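Limpieza de un lavabo cerámico con restos de grano

Trucos de taller y de casa / Baño

Los posos de café, la tierra de macetas y la arenilla se comportan igual en un lavabo: el grano grueso baja solo hasta el fondo y el fino se queda pegado en cuanto hay un poco de agua. Si se abre el grifo sin más, una parte acaba en el sifón y otra rodea el tapón.

Material

Paño de rizo de algodón, de 40 cm de lado como mínimo. Conviene que sea oscuro, porque los posos manchan. Jabón neutro, un cepillo de dientes viejo y un recipiente para los residuos. En lavabos con mueble debajo, un segundo paño seco para el canto frontal.

Procedimiento

1. Retirar en seco todo lo que se pueda, con papel o con una cartulina doblada. Va a la basura o al compost.
2. Humedecer el paño y escurrirlo bien. Un paño de rizo que pesa 175 g en seco retiene bastante agua, y si gotea arrastra el grano hacia la válvula.
3. Empezar por el borde superior y las repisas laterales, donde siempre queda alguna mota suelta.
4. Bajar por las paredes en pasadas largas, de arriba abajo, plegando el paño para usar una cara limpia en cada una.
5. Dejar el fondo para el final. Trabajar desde fuera hacia el tapón, sin frotar en círculos: el grano abrasivo raya antes el cromado que el esmalte.
6. Levantar el tapón, si es extraíble, y repasar el asiento con el cepillo.
7. Aclarar con unos 572 ml de agua tibia y secar.

El orificio del rebosadero se limpia aparte, con el cepillo apenas jabonoso. No conviene introducir alambres.
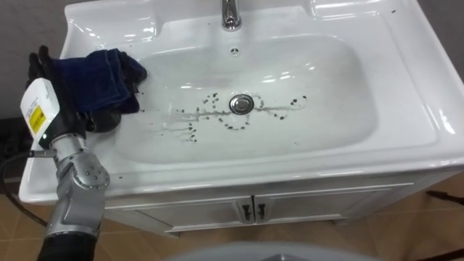 Musa Ezeani escribe que en su casa el paso 5 no bastaba: las líneas grises volvían a aparecer al secarse el fondo, y solo desaparecieron con una segunda pasada de agua con un chorrito de vinagre, aclarada enseguida.

El vinagre es admisible en porcelana esmaltada, pero no en piedra natural ni sobre juntas de cemento. En la grifería cromada, contacto breve - menos de un minuto - y aclarado abundante.

Los paños usados se sacuden en seco al aire libre antes de lavarlos a 40 grados, sin suavizante.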